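Ronier felt table cover, blue-gray, rounded corners - seven weeks of use
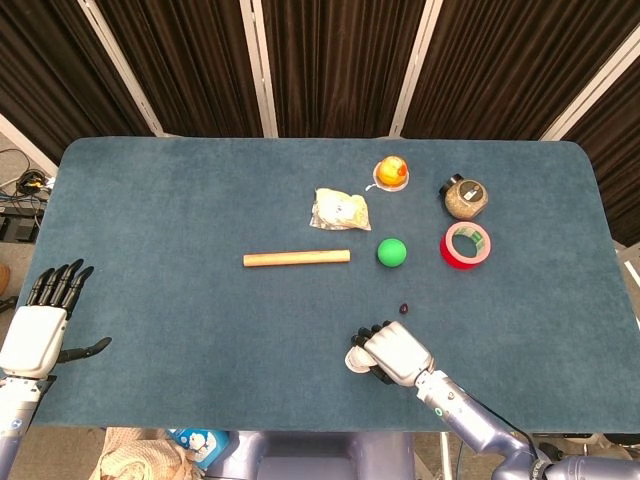
I bought the Ronier cover for a work table that gets used for sorting, taping and general small jobs. The bare top was noisy and anything round rolled off it. The cover is sold in two thicknesses. I ordered the thicker one, listed at 4 mm, and my calipers agree to within a few tenths.

Fit. The corners are precut to a radius, which has to match the table. Mine did after one exchange. Setton, the shop I ordered from, sent the square-cornered version first and replaced it within the week. Check the part number on the bag: the rounded version ends in 918.

Surface. The felt is dense and short. A wooden rolling pin stays where it is put unless the table is bumped. A light ball will still travel if pushed, but it slows down much sooner than on bare wood. Glass jars set down quietly. Flat items such as a roll of tape slide with moderate effort and do not catch on the fibers.

Color. Blue-gray is a reasonable choice for sorting. Red, green and yellow items stand out clearly, and so do dark brown ones, down to the size of a raisin. Pale lint also shows, so plan on a lint roller.

Cleaning. Dry crumbs and seeds brush off if dealt with early. Pressed in, they need a vacuum with the small nozzle. I spilled a spoonful of water on it in the second week. It soaked in slowly, dried overnight and left a faint ring that came out with a damp cloth. I have not tested oil.

Tape. Do not stick anything to it. Ordinary packing tape lifts fibers on the first pull and leaves a fuzzy patch that does not lie flat again.

Compared with the Brembridge cover I had before, the Ronier is stiffer and lies flat sooner. It was level after one night, while the Brembridge kept a fold line for a month. The Brembridge is easier to roll up and put away.

Price was about $70 with shipping. That is high for a piece of felt, and the edge is cut, not stitched. Mine has started to fray slightly on the side where I rest my forearms. I would buy it again at a lower price, or with a bound edge at this one.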